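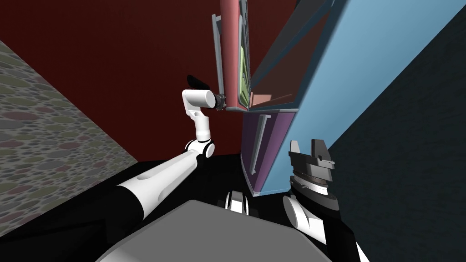

Can It Put the Dishes Away Yet?
Final report, Topics in Automation, Hondel College

1. Why we picked a cabinet

Our proposal, submitted in a more hopeful season, was titled "A Robot That Cleans the Kitchen." By the second week it had become "A Robot That Puts Things in Cabinets." By March it was a robot that opens a cabinet, and our advisor wrote "good scope" in the margin, the nicest thing anyone wrote about us all year.

The question we started with is one every relative asks as soon as you tell them you take a robotics class: when can I buy one that does the chores? We wanted to answer with data. Chores are usually talked about as if they were one thing, but putting away a clean plate is a chain of small jobs, and the first one is getting the door out of the way. If a machine can't do that part, the rest of the chain is a thought experiment with a plate in it.

So this report covers one link of the chain: find a handle, take hold of it, pull the door open far enough to be useful. We also spent two mornings at the Nendex grocery near campus watching people stock the dairy case, so that we would have a human comparison that wasn't just us in our own kitchens.

2. Setup

All of the robot work was done in simulation. The college owns one real arm, it lives in the basement of Rocha Hall, and the sign-up sheet for it has the waiting time of a good restaurant. Simulation also lets you run the same door over and over without buying a new door.

The simulated robot has two arms on one torso, each ending in a parallel gripper. A parallel gripper is two fingers that close toward each other and do nothing else. It's a fair tool for a bar handle and a poor one for almost everything else in a kitchen, including the small round knobs in my own apartment, which would defeat it on aesthetic grounds alone.

The room generator picks wall finishes and cabinet colors at random so that the control policy can't simply memorize one kitchen. We left this on. The results look like a preschool designed by a committee of paint salesmen, but a policy trained only on white cabinets tends to panic when it meets a blue one, and we wanted to avoid that.

For training we used 4,000 demonstrations, most of them generated by a planner and the rest steered by hand with a game controller. The hand-steered ones are worse. We kept them in on the theory that a robot should learn to recover from bad situations, and we were able to supply plenty of those.

3. The test

We ran 600 trials. Each began with the robot parked in front of a cabinet it hadn't met in training, at a slightly shifted distance and angle. A trial counted as a success if the door ended up open wide enough for a dinner plate to go in flat, with no collision hard enough to stop the run. We scored two stages separately: whether the gripper got a stable hold on the handle, and whether the door then opened.

We argued for a while over whether "open wide enough for a plate" was too generous. One member of the group wanted the door open all the way. He was asked how often he opens his own cabinets all the way, and the matter was dropped.

4. Results

The robot got a stable hold on the handle in 424 of the 600 trials. It went on to open the door in 225.

The first number was better than we had guessed and the second was worse. Before running anything, we each wrote down a prediction, and all of us assumed that finding the handle would be the hard part. It looked like a seeing problem. Doors swing on hinges, hinges have been around for a long time, and we figured that once you were holding the thing the physics would take care of itself.

The physics did take care of itself, mostly by pulling the handle out of the gripper.

A hinged door doesn't come straight toward you. It travels in an arc, and the handle turns as it goes. A person lets their wrist rotate, shifts a foot, changes from a grip to a hook to a push with the back of the hand, and isn't aware of having done any of it. Our robot took hold of the bar with total commitment and then tried to drag it along a path that was close to the arc but not the arc. For the first part of the swing that works. After that the fingers start to slide or the wrist reaches the end of its travel, and the door stays where it was left, open about as far as you'd open it to see if there was a mouse inside.

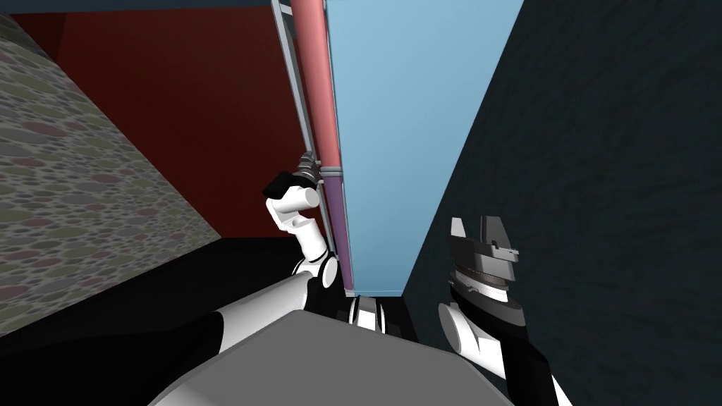

Source: Simulation still, student automation project, Hondel College

5. Where it went wrong

We replayed the failures from several viewpoints and sorted them by hand. The low views, from near the torso looking up, turned out to be the most useful, though they make every kitchen seem like the bottom of an elevator shaft. From down there you can see how little space there is between a wrist, a door edge and a side panel.

Slipping during the pull. The most common failure by a wide margin. The hold was fine at the beginning and got worse as the handle turned. Adding friction to the fingertips in the simulator helped, and we could have gone on adding it until we had a perfect score and a robot with fingers made of glue. We set it back to the default and left it there for all of the scored runs.

Running out of arm. Tall cabinets were hard. When the handle was high, the arm was already stretched out by the time it got a hold, with hardly any motion left over for pulling. A person would have taken a step back. Ours was bolted in place by our own choice, a simplification that we'd made in September to save time and paid for in spring.

Blocking its own door. The arm sometimes stood in the path of the thing it was opening. The door would come out, meet the forearm, and stop. Everyone who has opened a refrigerator while standing too close to it knows this problem, but most people only need to have it once per refrigerator.

Missing the handle. Misses were mostly near misses, fingers closing just beside the bar on nothing. The policy then carried out the entire pull with great smoothness, holding air. These were the most popular clips in our midterm presentation.

The second arm. It was available the whole time. We had imagined it would hold the door while the first arm moved to a better grip, as people do when their hands are full. In practice it rarely found a reason to join in. The planner's demonstrations hardly used it, so the policy learned that a second arm is something you keep upright and out of the way. We can't fault it for learning what we taught it.

6. Meanwhile, at the grocery

Nendex let us stand near the dairy case from six in the morning on two days, on condition that we not talk to customers about robots. The stocker we watched opened the glass doors with whatever was nearest: a hand, an elbow, a hip, and in one case the corner of a crate. She didn't look at the handle. Often she was looking at the next shelf, or at us.

We had planned to time each door opening for comparison and gave up, as there was no clear point where opening the door ended and stocking the milk began. They overlapped. Our robot treats the door as a project with a beginning and an end. For her it was a thing that happened on the way to the milk.

We asked her at the end of the second morning whether she'd want a machine to do part of the job. She said it could have the floor mats. We hadn't considered the floor mats. They're heavy, they're wet underneath, they have no handles at all, and we would like to state for the record that they are out of scope.

7. So, can it?

For opening a cabinet, in simulation, with a bar handle and nothing in the way: sometimes. Considerably less than half the time in our setup, which is a student setup, with a fixed base and a modest amount of training. Better labs than ours will get better numbers on this task. We'd still ask to see the number for the second half of the pull whenever somebody reports the number for the grasp.

For putting the dishes away, we have no result, having never reached the dishes. A simulated plate is still in the project folder. It was modeled in the first week, with a nice rim, by someone who believed in us.

8. What we'd change

Let the base move. Even one short step back would have rescued many of the tall-cabinet runs.

Make the demonstrations use both arms, including switching hands partway through.

Reward the robot for keeping its forearm out of the door's path, and not only for the final door angle.

Include round knobs, or admit in the title that we didn't.

Write the scoring script before the trials. Ours was written afterward, had a sign error, and for one happy evening reported that the robot had opened nearly every door by pushing it shut.

The trial logs and the sorted failure clips are on the shared drive in Rocha Hall for next year's group. The plate is in there too.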